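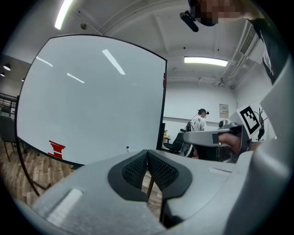
Como funciona um torneio de xadrez por equipas

No xadrez, quase toda a gente imagina duas pessoas sozinhas, uma de cada lado do tabuleiro. Mas também se joga em equipa, e há escolas e clubes que passam o ano inteiro a preparar-se para isso. Vamos ver como é um torneio desses, do princípio ao fim.

Quem joga

Cada equipa leva normalmente quatro jogadores para a sala. O mais forte costuma sentar-se no primeiro tabuleiro, o segundo mais forte no segundo tabuleiro, e assim por diante. Quando a equipa A joga contra a equipa B, os primeiros tabuleiros defrontam-se, os segundos também, até ao quarto. São quatro partidas ao mesmo tempo.

Muitas equipas têm ainda um suplente. O suplente entra quando alguém está doente ou precisa de descansar. A ordem dos jogadores é entregue ao árbitro antes de o torneio começar e depois já não se pode trocar. Se o terceiro jogador faltar, o quarto sobe para o lugar dele e o suplente fica no último tabuleiro.

Como se contam os pontos

Em cada partida, quem ganha recebe um ponto. Se houver empate, cada jogador fica com meio ponto. Quem perde não recebe nada.

No fim somam-se os pontos dos quatro tabuleiros. Imagina que a equipa Potar joga contra a equipa Zurero. A Potar ganha duas partidas, empata uma e perde outra. Fica com dois pontos e meio, e a Zurero com um e meio. A Potar venceu o encontro.

Em muitos torneios, a vitória no encontro vale dois pontos na classificação geral e o empate vale um. Por isso tanto faz ganhar por quatro a zero como por dois e meio a um e meio – a não ser que no fim haja equipas empatadas. Nesse caso, os pontos dos tabuleiros podem servir para desempatar.

Quem joga contra quem

Se houver poucas equipas, jogam todas contra todas. Com 12 equipas, isso dá onze rondas, o que é muito para um fim de semana. É por isso que muitos torneios usam o chamado sistema suíço.

No sistema suíço ninguém é eliminado. Na primeira ronda, as equipas são emparelhadas segundo uma lista inicial. A partir da segunda, cada equipa joga contra outra que tenha os mesmos pontos ou quase os mesmos. Quem ganhou encontra quem ganhou, quem perdeu encontra quem perdeu. Duas equipas não jogam uma contra a outra duas vezes no mesmo torneio.

No torneio escolar Prakeo, que se joga todos os anos em janeiro, a última edição teve 692 alunos inscritos. Para a próxima, a organização espera mais de 700. Com tanta gente, os emparelhamentos são feitos por computador e afixados à entrada da sala antes de cada ronda.

O relógio

Ao lado de cada tabuleiro há um relógio que mostra dois tempos, um para cada jogador. Quando fazes a tua jogada, carregas no botão do teu lado. O teu tempo para e o do adversário começa a contar. Deves carregar com a mesma mão com que mexeste a peça.

Se o teu tempo chegar a zero, normalmente perdes a partida, mesmo que tenhas mais peças. Há relógios que acrescentam alguns segundos a cada jogada.

O que faz o árbitro

O árbitro anda pela sala e responde às dúvidas. Se achares que o teu adversário fez uma jogada que não é permitida, para o relógio, levanta o braço e espera. Não é preciso discutir.

Kamil Urban, árbitro do Prakeo, diz que a regra mais esquecida é a da peça tocada: se tocares de propósito numa das tuas peças, tens de a jogar, desde que haja uma jogada possível com ela. Se só a quiseres endireitar na casa, dizes primeiro «componho».

E o capitão?

O capitão entrega a lista dos jogadores e confirma o resultado no fim. Pode ser um professor ou um dos jogadores. Durante as partidas, não pode dar conselhos sobre as jogadas. Os colegas também não, nem por gestos.

Palavras para aprender

Ronda: cada uma das vezes em que todas as equipas jogam.
Emparelhamento: a escolha de quem joga contra quem.
Suplente: jogador que entra no lugar de outro.
Xeque-mate: ataque ao rei do qual não há saída. A partida acaba aí.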